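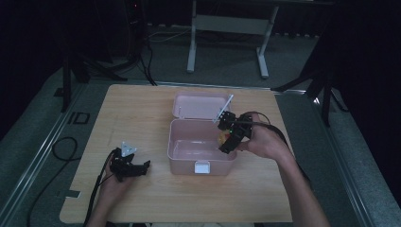
Figure 3. Two hand-held grippers at a storage box task. The right gripper holds a small round object over the box; the lid is open.

Last updated: 30 Sep 2021

Search this journal Advanced search Go

4. Equipment planning and cost

4.1 Choice between hand-held grippers and complete arms

The first budget of the Gullbridge project foresaw two complete robot arms for the collection of demonstrations. After the price inquiry in July we changed this plan. One arm with its controller would have used most of the money for equipment, and the second arm would have to wait until the next funding period. Tasks such as the one in Figure 3 need both hands, so a laboratory with only one arm could not begin with them. We therefore decided to buy hand-held grippers first, in pairs, and to move the purchase of arms to the second phase.

The grippers were ordered from Skastik. The price was 1,108 euros per pair, including cables but without the computer for recording. We also asked for an offer from Nkosi, whose model is lighter. The delivery time of this model was longer than our schedule permitted, and spare jaws were sold only as a full set. For a group that expects to break jaws often, this is an important point in the calculation.

4.2 Costs which are easily forgotten

In our experience the price of the main device says little about the price of a working station. Both grippers in Figure 3 are connected by cable, and the cable of the right one runs along the forearm of the operator. Cables in this position are bent again and again during a session. We planned one spare cable for each gripper and would now plan two. Tripods, stands and floor protection were at first not in the budget at all. They were paid from the general laboratory account, with the result that the Flustanton site had its grippers for several weeks before it could use them.

For these smaller items we now reserve 600 euros per station. The sum covers supports, cables, tape and a table if there is none of the right height. Task objects are a separate line of 100 euros. Plastic boxes with a lid, toy fruits and similar household goods are cheap, but they should be bought in several identical copies at the same time. When we tried later to replace a broken box, the same color was not sold any more, and the recordings before and after the change had to be treated as two different sets.

4.3 Operator time

The largest cost is the time of the operators. We planned for 2,000 demonstrations in the first phase, divided between the two sites. The pure recording time of one demonstration is short. The time for putting the objects back, checking the files and resting the hands is longer, and it was missing from our first estimate. Holding a gripper in each hand is tiring for the wrists — more so when the task asks for small movements over the edge of a container. We recommend that the plan counts paid hours of presence and leaves the number of recordings as a result of these hours.

4.4 Order of purchase

From the above we propose the following order for a group with a similar budget. First one complete station should be bought and used until the task list is stable. The second station follows only then, with the same model of gripper, even if a newer one has appeared in the meantime. Arms are ordered last, when it is known which payload and reach the tasks require. At Flustanton this order was not followed for the supports, as described in Section 4.2, and the delay could not be recovered within the phase. The maintenance contract offered with the grippers was not taken. Its yearly price was close to that of one new unit, and simple repairs were possible in our own workshop.

This site uses cookies to improve your visit. By continuing to browse you accept our use of cookies. Accept Settings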